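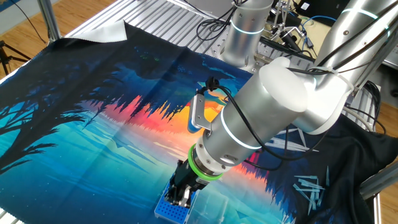 How do you look after a robot arm?

A robot arm has a shoulder, an elbow and a wrist, a bit like you. No tummy to feed. No teeth to brush. But it still needs looking after, and somebody has to do it every morning before the work starts. At Rukamora the somebody is often Omprakash Kanaujia, and this page follows his list.

Job one. Power off, then look. Just look. Start at the shoulder and go all the way down to the gripper, the bit that does the holding. Any scratches? Any screw sticking up? A screw that works itself loose can make the whole hand wobble, and a wobbly hand drops things.

Job two is cables. Cables are how the arm gets its power and its messages. When the arm bends, the cables have to bend too – so they need some slack. Too tight and they pull out. Too floppy and they catch on something. Straps and ties keep them close to the arm, with a loop left over at the wrist so it can turn.

Try it yourself! Tape a piece of string from your shoulder to your wrist with your arm straight. Now bend your elbow. Then try it the other way, string on while your arm is bent, and straighten it (gently). See the problem?

Job three, lights. The rings on the arm glow when the power is on. At Rukamora pale blue means ready. Any other colour and you go and find a grown-up engineer, even if you are a grown-up. 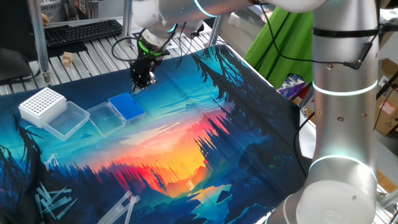 Gitau Mwakyusa wrote in to ask whether the arm gets tired, because his class had a vote and most of them said yes. Good question Gitau. It doesn't get tired like legs do. But parts do wear out. Inside each joint there are gears, and gears rub. After lots and lots of turns they get a tiny bit loose, and then the arm stops in very slightly the wrong place. So the joints get a proper check every 300 hours. The cables are looked at every day.

Now the setting up. The arm on this page works with pipette tips. A pipette is like a very fussy straw, scientists use it to move small drops of liquid. The tip is the pointy plastic end. You use a clean one each time so nothing gets mixed up. Tips stand in a box full of holes called a rack.

To you that is easy. Pick up tip, put in hole. For the arm it is hard!! The tip is see-through, it is thin, and the hole is small. Squeeze too hard and the tip bends. Too soft and it slips. So before starting, the gripper has to be tested:

Open all the way.
Close all the way.
Do the fingers meet in the middle?
Wipe the fingers with a dry cloth.
Open again.

If the fingers don't meet properly it might be dust, or a loose screw, or a bent finger. Dust first. It is nearly always dust.

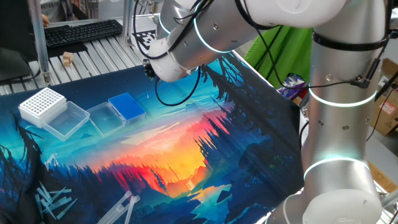
After the gripper comes the table. The racks go where the arm can reach them, and lids come off first. Then the arm is moved slowly, slowly to each rack, and the place is saved in its memory. This is called teaching. If somebody bumps the table later you have to teach it agian. Omprakash's notebook says 107 teachings so far, and he has underlined the word "bump" more than once.

Some arms have a little camera near the hand too. That helps with small things lying flat. Cameras need cleaning – soft cloth only, never your sleeve. One fingerprint and everything goes foggy, same as with glasses.
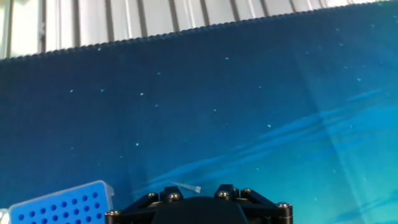
I always thought the robot cleaned itself, says Jeferson Sampaio, and a lot of people do think that. It can't. Well, not this one. It can't see its own elbow and it can't feel a loose screw. People do those bits.

Last job of the day. Park the arm somewhere safe, open the gripper, power off, write in the notebook what you did and what looked funny. "Funny noise in wrist" is a good note. "Fine" is not much use to the person who comes in tomorow.

Words to know
Joint: where the arm bends or turns.
Gripper: the hand.
Slack: spare cable.
Rack: box with holes for tips.

Next time: what happens when a gear gets changed, and why it takes so long.

Rukamora Young Readers | Page 128 | Questions to the schools desk | Last changed 9 March 2018 | Back to top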